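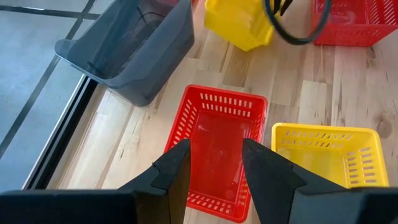
Re: [longbox] Studach reprints - which edition to get?

April 6, 2022

On the list someone wrote:

> I've been meaning to read Studach for years and now there seem to
> be three different ways of buying it. The shop in Ukcombe has the
> first two paperbacks at a decent price, but the bloke there told me
> they leave out the backup strips. Is that right? And is the big
> slipcase worth waiting for? I only want to read the thing, I'm not
> bothered about first printings. Also, does it matter if I start
> with the second volume? They had a nicer copy of that one.

Yes, the shop is right about the backups. The paperbacks have the lead story from each issue and nothing else. The original run was 28 issues, and all but the first four had a backup strip of six or eight pages. Most of those were the lighthouse stories drawn by Rácz, and they are the reason a lot of us kept buying the comic through the slow stretch in the middle. You can follow the main plot without them, but the last two issues bring the lighthouse keeper into the lead story and he'll mean nothing to you if you've only had the paperbacks.

The three editions, as far as I know them:

The paperbacks. Four volumes, seven issues in each. Newsprint-type paper, which suits the colouring. No covers apart from the ones used on the front of each book. Volume three has two pages printed in the wrong order in the first printing (the harbour fight, you'll spot it) and they put it right later. Volume four goes in and out of stock.

The Bovcombe hardcovers. Two books, and these do have the backups, placed after each issue where they belong. The paper is glossy and the reds come out too strong for my taste. The letters pages aren't in, but the covers all are. Bovcombe did 2,000 of each and the first book has been hard to find for a while now. The second turns up fairly often because people who couldn't get book one gave up and sold it.

The slipcase. Due in August. It's announced as everything, with the lettering cleaned up and the annual included. The annual has never been reprinted before. I haven't seen a page of it, so I can't tell you about the colouring. It will be heavy and it will cost accordingly.

If you only want to read it, I'd get paperback one, see if you like it, and then decide. Don't start with volume two. It opens in the middle of the ferry story and there's no recap page. The original issues had a paragraph inside the front cover to tell you where things stood, and they dropped that for the collections.

The other way to do it is single issues. They aren't expensive apart from issue 1 and the last two, which had low print runs. I put together a full set over a couple of years from fairs and other people's spares, and the only one I paid silly money for was 27. A reading copy with a rolled spine is fine. You get the letters, the adverts and the backups, and you can read it in bed without propping it on a cushion.

One correction to my own post from last month while I'm here. I said the Rácz backups had been redrawn for the hardcovers. They weren't. I put my copy of issue 12 next to book one and the art is the same - it's been relettered, and the panel borders are thicker, and that is what threw me. Sorry to whoever went off and checked.

I have a spare paperback one, slight crease on the back cover, free for the postage if the original poster wants it. Write to me off list. I've also got doubles of issues 9, 14 and 15 to swap and I'm still after 22, any condition so long as the centre pages are there.

--
longbox mailing list
Please trim your quotes when replying
2,262 messages in the archive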